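A day out at the Vincombe open day

I have lived twenty minutes from Vincombe for most of my life and had never once been through the gates. You drive past the long brick wall, you see the chimney, you think "must go one day" and then you go to the garden centre instead. So when the leaflet came through the door for October 24, 2021, I stuck it on the fridge and for once I did as I was told.

Getting there

I took the 7 bus from the station, which drops you right by the lower gate. If you're driving, the overflow field was very soft by lunchtime and I saw more than one person pushing. Entry was free but you had to book a slot for the dye house tour, and those had nearly all gone by the time I found the right table. Book first, coffee second! I did it the other way round and got the last place at two o'clock.

The dye house

This was what I'd come for. Vincombe has been dyeing wool for local mills since my great-grandmother's day, and the big copper vats are still in there, green round the rims and far deeper than I'd pictured. Hilde Bosman took our group round. She has worked with madder and weld for years and her fingernails prove it (orange, right down to the quick). She talked about how the same root gives brick red in one village and a dull pink in the next, all down to the water, and how the old dyers kept their recipes in a code so the apprentices couldn't walk off with them. There is one such book in a glass case, 194 pages of it, and a good part still hasn't been worked out.

We each got a skein to dip. Mine came out a sort of mustard — I had hoped for gold, but I'm fond of it now and it will make a decent pair of cuffs.

The sheep, and lunch

Outside in the yard were the Furwood sheep, a small brown flock with very long faces, and a shearing display that drew the biggest crowd of the day. One ewe got halfway through her haircut and made a run for it, to loud cheers. I bought 2 balls of the undyed yarn and could happily have bought the lot.

Lunch was from the Waweru stall: a chickpea stew with flatbread, five pounds, and easily the best thing I've eaten standing up in a car park. The queue was long but it moved. The cake tent was down to one lonely scone by then, so go early if cake matters to you.

Upstairs

The old wool loft is now let out as workrooms, and the doors were open all afternoon. I wandered through a bookbinder's, a room full of looms and then a bench laid with black cloth, with a clear rack on it.

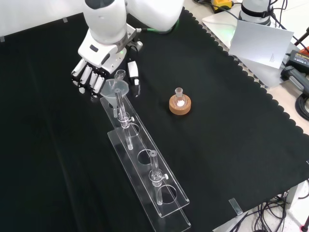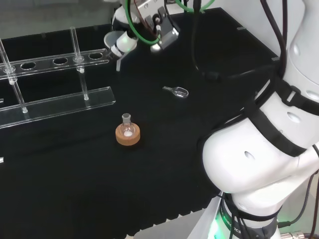

The last one has the little round flask in its cork ring.

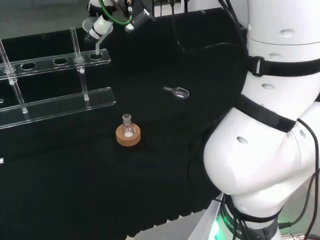 The mill shop and going home

The shop is down by the river, in what used to be the drying shed, and it is dangerous. Cirance blankets were piled up to my shoulder, and there was a basket of odd buttons that I went through from top to bottom while everyone else was being sensible and looking at scarves. I came away with a bag of buttons and a packet of weld seeds that I'm going to try against the south wall. Hilde told us to sow them thinly and leave them alone, so we'll see if I can manage that.

They do a smaller event in July, with the gardens open as well, and I've already put it on the calendar. The last bus back goes at ten past five and it doesn't wait.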